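Elten police property office: new intake rules

The Elten Police Department changed its intake rules for found and seized property on 10/08/2020. Items logged at the Haster and Toom stations now go into the Flimora records system within 17 hours of arrival. The old limit was 51 hours. 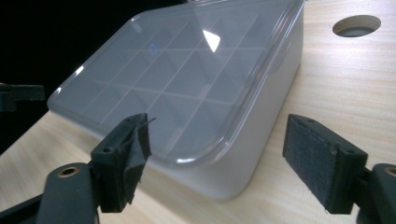 Plastic storage box with divided compartments and a clear lid.

Small items such as keys, rings and memory cards get their own record number. Grouped entries are no longer accepted. In July, an internal check matched 95 percent of shelf items to a record. Most of the mismatches came from grouped entries.

Owners may claim found property at the Haster front desk for up to 8 weeks. A photo ID and the record number are required.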